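Trikbridge Community Garden, July get-together: the minutes, more or less

14 comments | 7 shares

Hi all! Soo-ah here, taking notes again since my pen was the only one that worked. We started at 7 in the back room at Bech, and I got there with wet shoes, so forgive the smudges if you see the paper copy.

Present: me (Soo-ah Ma), Unnur Gunnlaugsson, Osamu Hirano, Esben Mogensen and Bjarke Mogensen. The Vosden street folks sent their regrets and a very nice zucchini bread, which did not survive item 1.

1. Last month's notes

Approved, with one fix. I wrote that Esben wanted to pull out the raspberries. It was Bjarke. Esben would like everyone to know he loves the raspberries (noted, Esben!).

2. Water

We talked about this one forever. The bill came to 492 dollars for the season so far, and that's with all the rain in spring. Osamu thinks the hose by the compost has been dripping since May and he's going to put a new washer on it. Unnur would rather switch the long beds over to drip line, and she'd priced it at over 200 dollars from Ballora, fittings included. I like the idea a lot, but I don't want to spend it before we know what the fall plant sale brings in. We agreed to fix the hose first and look at drip line again in September.

Bjarke asked if people could please water before nine in the morning. I'm guilty of the lunchtime sprinkle myself, so I kept my head down and wrote. 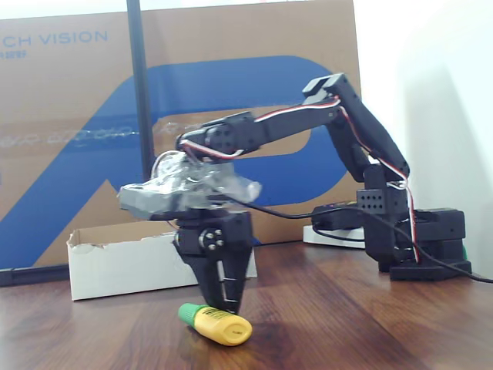 Fertilizer came up next, and we went back and forth over whether to keep buying the liquid feed or just make comfrey tea in the big barrel. Unnur is all for the tea. Bjarke says the smell reaches his kitchen. What we did settle is that anything mixed at home for the shed has to come in a container with a label, because I'm tired of sniffing things! A little yellow bottle with a green cap, like the one lying on the table there, would be a fine size for seaweed concentrate, and you'd spot it on the shelf right away. Write the name and the mixing amount on it and I'll be happy.

3. Plots and the waiting list

There are 12 households waiting, which is lovely and also a bit of a headache. Plot 7 has gone back to bindweed and I haven't had an answer to either of my notes. Esben will knock on the door this time. If they're done with it, we'd like to split it in two so a couple of beginners can start small.

Osamu brought up the path width again. Left as is for now.

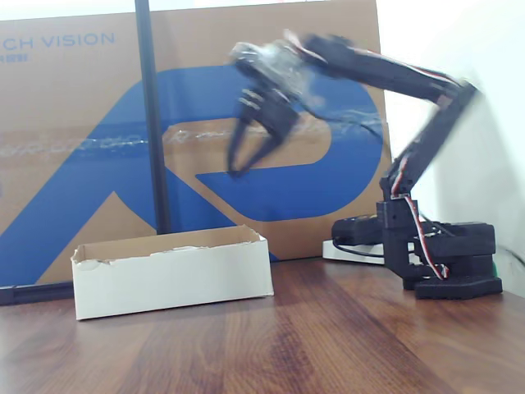 4. Tomato night

My favorite item, so I probably wrote too much. We're doing it in August, same long table under the walnut tree, and everybody brings whatever's ripe plus one thing to go with it. Esben does bread. Unnur is bringing that salty cheese. I said I'd make the cold noodles, and then Osamu said he'd make cold noodles too, so there will be two kinds and people can be polite about mine.

We still need chairs. Last year we had folks sitting on upturned buckets
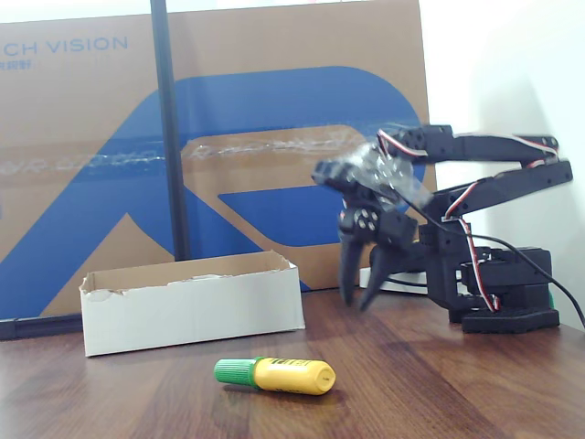

and while that was kind of fun, my back remembers it. Bjarke knows someone at Vosden Hall who might lend us the folding ones if we pick them up ourselves and bring them back clean. He'll call.

5. Odds and ends

The wheelbarrow tire is flat again. Whoever has the pump, please put it back in the shed. Unnur has too many leek seedlings and will leave them by the gate, so help yourselves. The blue gloves on the fence post are mine.

Next meeting is in August, same room, same time. Bjarke is bringing the snack.

Wrapped up at 8:40.

Soo-ah

Share this post | 3 likes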